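How a train crosses a border

An electric train takes its power from a wire above the track. Not every country uses the same kind of power. Some wires carry alternating current, which changes direction many times a second. Others carry direct current, which flows one way only.

The train from Plandport to Drevard is 700 feet long and has 11 cars. Just before the border there is a short piece of wire with no power in it -- a neutral section. The driver switches off the motors and the train rolls through. Equipment on the locomotive then changes over to the new supply.

Signals can differ as well. A driver must learn the rules of both countries, or a second driver takes over at the last station before the border. At Drevard the change of drivers is planned to take 14 minutes. Passengers stay in their seats.

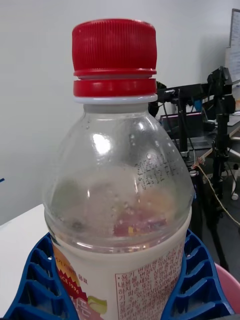
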